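Tabletop sorting

4 min read | 12 shares | 3 comments

Tabletop sorting is a household method of clearing small mixed belongings by spreading them on a table and dividing them into groups before they are put away, passed on or thrown out. It is used mostly for things that have no fixed place in a home, such as empty packaging, sample bottles, gift wrap, hair accessories and loose parts of larger items. The method needs a flat surface, enough light to read labels and one or more open boxes.

Surface

A dining or kitchen table is the usual choice. The floor gives more room but is hard on the knees and back. Many people leave the tablecloth on during sorting. A cloth keeps round items from rolling and protects the tabletop from box corners, and crumbs and bits of foil can be shaken out of it afterward. Patterned cloths hide stains well, though small dark items such as buttons and hairpins are easier to find on a plain one.

Boxes

Rigid gift boxes and shoe boxes are often reused as sorting boxes. A white or pale interior makes the contents easier to see. Boxes with low walls are preferred for small goods, and deep ones for cloth. The Kershaw guide to home storage recommends no more than 3 boxes at a time, marked for keeping, giving away and discarding. Other writers use a single box for things to be kept and leave everything else on the table until the end.

Product cartons are a separate question. Some households keep them for warranty details or resale, while others flatten them at once. A carton that still holds its leaflet is generally set upright so that it is not mistaken for an empty one.

Procedure

Items are laid out in one layer where possible. Wrappers and torn packaging are taken off first, followed by bottles, which are checked for leaks and dates. Fabric items come last, as they tend to cover smaller things. A session of around 29 minutes is common for one drawer or one shelf. Longer sessions are usually split.

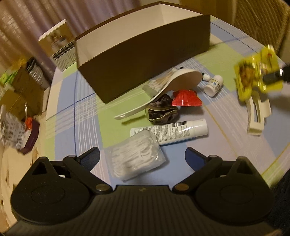 Skisilton, December

A plaid tablecloth in lavender, blue, green and white carries a mixed group of this type, with a large open box, brown outside and white inside, set among the smaller things. Red foil and crumpled dark brown fabric lie close together, and a small white bottle is on its side.

Foil wrappers are sorted apart from paper in the town of Vonalora, where the two are collected separately. In Skekmont both go into the same bin.

Last updated: December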